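Notes from the Jorkstead paper mill visit

Our group left Cadau at 7:40 in the morning and reached the mill a little before ten. The road along the river was down to one lane after the October rain, so the bus took the upper route through the orchards. Parveen Rizvi had arranged the visit in the spring, and it had been moved twice on account of a boiler inspection.

Jorkstead makes uncoated book paper, envelope stock and a heavier sheet sold to map printers. It does not make pulp. The pulp comes in as dry bales, stacked in an open shed by the rail spur. Our guide, Sevim Soylu, has been at the mill long enough to have worked on both of its machines. Machine 1 was taken out years ago and its hall is now used for storing finished rolls. Machine 2 runs day and night apart from a shutdown in November.

We started at the pulper, a steel tub set into the floor, where the bales are broken up in water. From a walkway you look straight down into it. The noise is steady and you can talk over it if you stand close. After that the stock goes through cleaners and refiners, which are closed vessels with not much to see. Sevim passed around two jars of stock, one from before refining and one from after. The second was smoother and took much longer to settle.

The wet end was the part most of us had come for. The sheet forms on a moving mesh and is mostly water when it leaves the headbox. Within a few yards it can carry its own weight across a gap to the press felts. The machine was running at 525 meters a minute that morning on envelope stock. It was hot beside the dryer section, and we were glad to have left our coats on the bus.

Duygu Yalçınkaya asked about breaks. When the sheet tears, it drops into a pit under the machine and goes back to the pulper, and the crew threads a new tail through the dryers. Sevim said a good crew does it quickly and a tired one doesn't, and left it there.

Lunch was in the canteen: lentil soup, rice, and a very good plum cake. We paid for it ourselves, and anyone who still owes Parveen should settle up at the next meeting.

The afternoon was given to the finishing hall and the test room. Rolls are slit, wrapped and labeled before they go to the rail shed. In the test room, strips are cut for tearing, folding and brightness. We were each allowed to tear a strip on the pendulum tester. The map paper held up far better than I had expected.

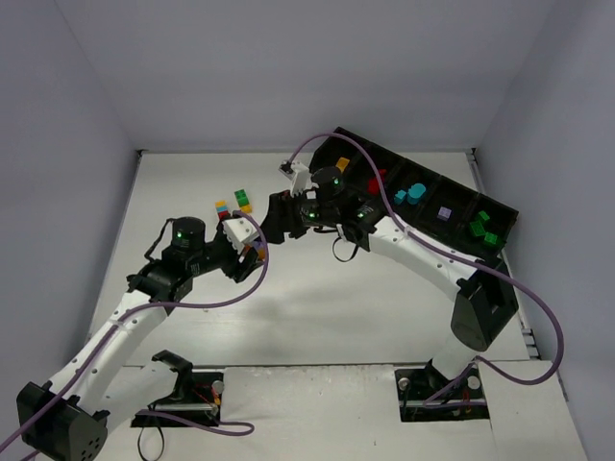
Kao Book and Paper Club, Visits Section

The last stop was the sample room, which keeps a sheet from every grade the mill has made. The oldest are in flat drawers and have gone brown along the edges. Şükran Akgül found a laid writing paper she remembered from school, with the Plenance watermark, which the mill stopped making when the old machine went. Sevim gave us offcuts of the map paper to take home, enough for the binding class.

Practical points for anyone going later. Closed shoes are required and sandals will be turned away. Ear plugs are handed out at the gate. There are 67 steps up to the dryer gallery and no elevator, but the ground floor route covers most of the machine. Photography is not allowed at the wet end.

We were back in Cadau by six. Sabina Weerasinghe has the spare offcuts and will bring them to the next meeting.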